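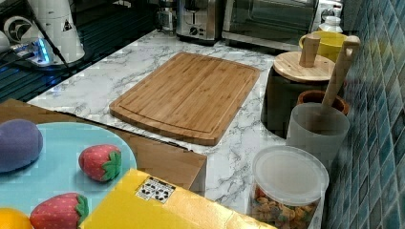
**November, equipment plan for the kitchen bench (Prerketano)**

Starting point for next year's budget. Eduard wants one list, in order of priority, with a reason only where the amount needs sign-off. Prices come from the Krajčí quote unless noted. Zellent has not answered yet.

Item A, gripper fingers. We are down to the last spare pair. The Clevine fingers are sold as a set with mounting screws and we always throw the screws away. Asked Krajčí whether they will sell fingers alone. They will, with a lead time of 60 days. That is too long to order on failure, so the spares have to sit on our shelf. Put down 2 sets now and the rest as fingers only.

Item B, wrist cable. Current one is fine. Not ordering a spare, but the part number goes in the binder this time. Balakrishnan has it in an old email.

Item C, counter props. Small money, but it keeps getting paid out of the wrong line. Moving it to consumables. Cutting board, toaster, soft toy fruit, canisters, plates. Rule for the list: anything the gripper touches gets bought in duplicate, same model, same order. A replacement from a different batch means redoing the grasp settings, and the hours cost more than the prop.

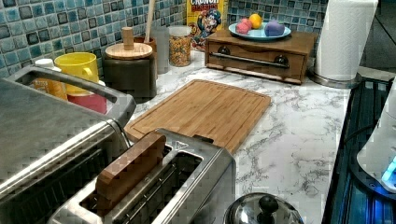

The toaster is the awkward one in that group. Slot width varies a lot between models, and the wooden block we use for bread was cut to suit this one. If the model is discontinued we need a new block as well, so buy the spare toaster early and cut a second block while Juraj has the saw set up. The toaster oven stays off the list. It isn't in any task planned before summer.

Item D, second arm. This is the only line that matters to the total.

- Option 1: buy outright through Krajčí, same model, same controller. Controller firmware would need to match, to be confirmed in writing.
- Option 2: lease from Zellent, minimum term unknown.
- Option 3: no second arm, longer shifts on the present one.

I lean toward option 1. The mount, the fingers and the safety stop carry over, and training time is close to nil. Service contract is quoted separately and I have left it out of the subtotal until we know what it covers - last time it excluded the gripper.
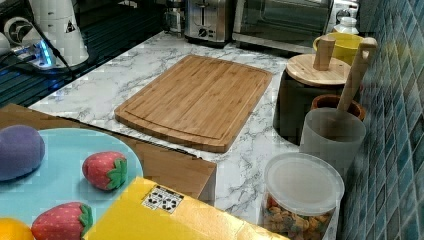
Tamer thinks the order is wrong. His point is that a second arm on one counter gives us two machines waiting for the same person to reset the props, and that reset time should be measured before any money goes to Item D. He would rather see a second counter section priced first, with its own power and its own set of props, then the arm the quarter after.

Fair. I have no reset numbers, only the run logs, and those don't separate reset from idle. Will add a column for it and log 30 runs before the draft goes to Eduard. Vilgot has agreed to do the timing so that it isn't me grading my own proposal.

If the counter section goes in first, layout is copied from the present one.
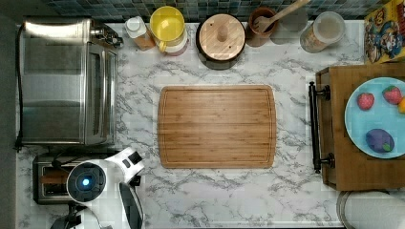 *Bench layout from above. Cutting board in the center, toaster oven and toaster at left, tray with plate at right.*

Open:

- Zellent: minimum term, who pays freight on return
- Krajčí: firmware match in writing, service contract scope
- Juraj: price for a second counter section, same surface
- me: reset column in the run log
- Balakrishnan: cable part number into the binder

Finger order goes out now regardless. It doesn't depend on Item D.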